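Skemer Care Label Records - README
6th July
By the Dornell data group
37 shares | 3 comments

Skemer is a table of care label wording taken from clothes, bedding and towels. Each row is one label, typed out by hand, with the washing, drying and ironing symbols turned into plain codes. The release holds some 4000 rows in a single CSV file, encoded as UTF-8, with a header line.

The table was made to test software that reads wash instructions and sorts items into loads. It has also been used for spelling work, as label text is short and full of odd line breaks.

What is in a row

label_id - a whole number, never reused. Gaps are rows withdrawn after checking.
item_type - shirt, sheet, towel, duvet cover and so on. The full list is in types.txt.
fibre_text - the fibre content exactly as printed, mistakes included.
wash_code - the wash symbol, or "none" where the label has no symbol.
dry_code - as above, for drying.
iron_code - as above, for ironing.
free_text - any other wording, such as "wash with like colours".
legible - yes, part or no.

Fibre percentages are not corrected. If a label adds up to more than 100, the row keeps what was printed and the checks file says so.

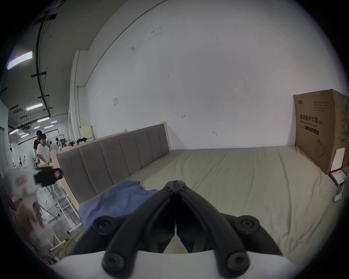
Bed with a fitted sheet and padded headboard.

Bedding rows need some care. Sheets and pillowcases are often sold as a set with one label between them, and the label may sit on either piece. Where this is known, set_id links the rows. Where it is not known, set_id is left blank. Blank does not mean the item was sold singly.

How labels were typed

Two people typed each label without seeing the other's work. Where they differed, a third read it and chose. Worn labels were marked "part" if at least the wash symbol could be read. Labels in more than one language were typed in full, with a vertical bar between languages.

Symbols were coded from the drawing only. A label that shows one temperature and prints another keeps both - the symbol in wash_code and the words in free_text.

Known problems

Shirts are over-represented. Wool is thin. Anything labelled before metric temperatures became usual has been left out, apart from the Flesero batch, which has its own file and should not be merged without reading its notes.

The item_type "top" was dropped in December and its rows moved to "shirt" or "vest". Old scripts that filter on "top" will return nothing and give no error.

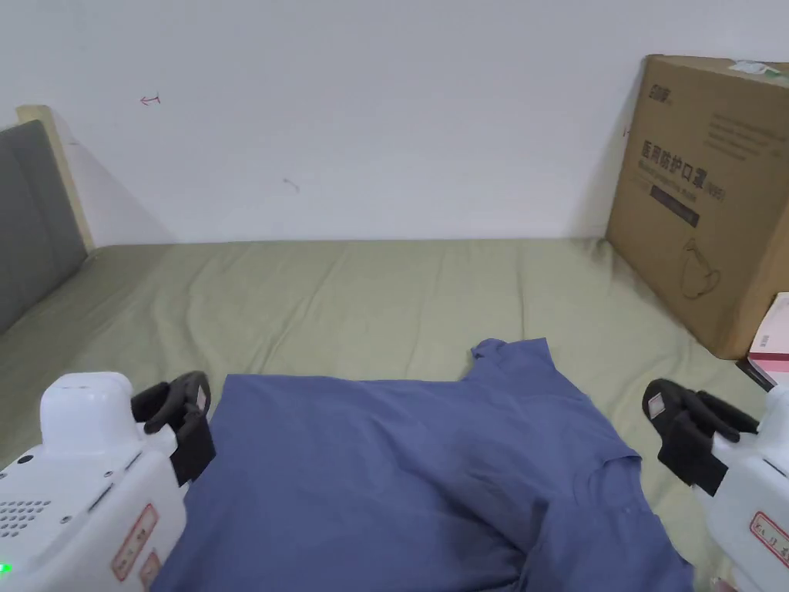

Ikhsan Latuheru wrote in to ask whether dry_code could separate line drying from flat drying, since both come out as "air" and a knitted jumper treated as line dry will stretch. The two are split in the working copy. The codes will be "line" and "flat", with "air" kept for labels that do not specify.

Loading

Read label_id as a number and everything else as text. Some spreadsheet programs turn fibre_text entries beginning with an equals sign into formulas.

Corrections should quote the label_id, the column and the wording as printed.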